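Yimyam children's clothing exchange to open second Australian shopfront in September

For release 2019-08-03

When Ratree Thammasiri first laid out a few bags of her daughters' outgrown jumpers on a trestle at the local school fete, she had no thought of running a shop. She simply had too many jumpers! Eleven years later, the Yimyam children's clothing exchange has over 406 member families, a waiting list for its winter coats and, we are delighted to announce, a second home on the ground floor of the old Kastano building, which will open its doors in September.

The idea behind Yimyam has stayed much the same since those early days. Families bring in clean, wearable clothing their children have outgrown, receive credit for each piece, and spend that credit on the next size up. There is no cash price on the racks. Babies' things are worth a single credit, school-age clothing is worth two, and coats, rain gear and formal wear (yes, there is quite a run on little waistcoats around wedding season) are worth four. 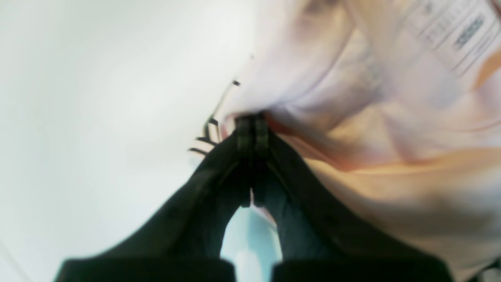

Membership costs $5 a month for a household, however many children are in it, and that will not be changing with the move. Grandparents, foster carers and aunties are every bit as welcome as mums and dads, and we are always pleased to see them.

"I still get a lump in my throat when a little one comes in wearing something I remember from years back," said Ratree. "There's a green corduroy pinafore that has been through five families now, and every one of them has looked after it. I've sewn the same button back on three times. People tell me they feel a bit shy about second-hand when they first come in, and then they find a pair of overalls their toddler adores and off they go, they're in every fortnight."

The Kastano shopfront gives us a good deal more room than the original premises, where the prams have been known to queue out past the bakery on wet mornings. There will be a proper change area, a feeding chair in a quiet corner, a play mat, and a mending bench along the back wall. A ramp from the car park leads straight to the front door, and the number 199 bus stops just across the road.

The mending bench will be looked after by Pornthip Sombatkul, who trained as a dressmaker and spent many happy years altering school uniforms before joining us. She will be teaching small classes in patching knees, replacing zips, letting down hems and bringing a tired tracksuit back to life. Classes are free for members and $11 for everybody else, with thread, needles and a cup of tea included.

"A hole in the knee is a lovely place to put a star or a rabbit," said Pornthip. "Kids have very firm views on these things. I had a boy ask me for a prawn, so I looked up what a prawn's legs do and I made him a prawn. Bring whatever you've got in the mending basket at home, even if it has been sitting there since your eldest was in prep."
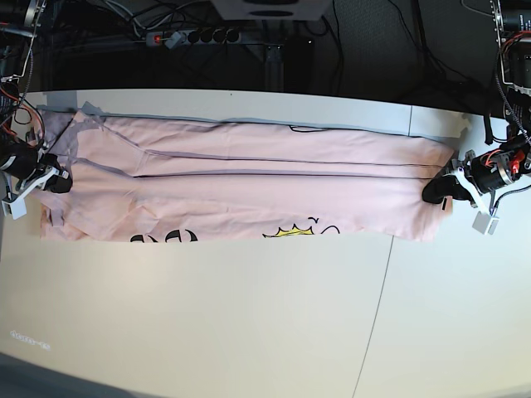

We are grateful to two local businesses for their help with the fit-out. Kinitz Joinery has built the shelving and the mending bench, and somehow managed to fit in a row of coat pegs at toddler height, which we had only mentioned in passing. Edeo Laundry will take care of the washing whenever something comes in needing a little more attention than we can give it on the premises, as well as our costume box, which gets very heavy use in Book Week and is sorely in need of it afterwards.

The original shop will keep its usual hours, and credits may be earned and spent at either location. Members do not need a new card. Anyone with clothing to bring in for the opening racks is most welcome to drop it at the existing shop during business hours, washed and sorted by size if at all possible. We are particularly short of sizes 6 to 10, swimwear, and gumboots in any colour at all. We can't accept car seats, cot mattresses or helmets.

Families who would like to join before the opening can fill in a form at the counter or ask for one to be posted out. Mending class bookings will be taken in person at both shops once the doors are open.

Media enquiries and requests to visit the new shop ahead of opening may be directed to Ratree Thammasiri at Yimyam.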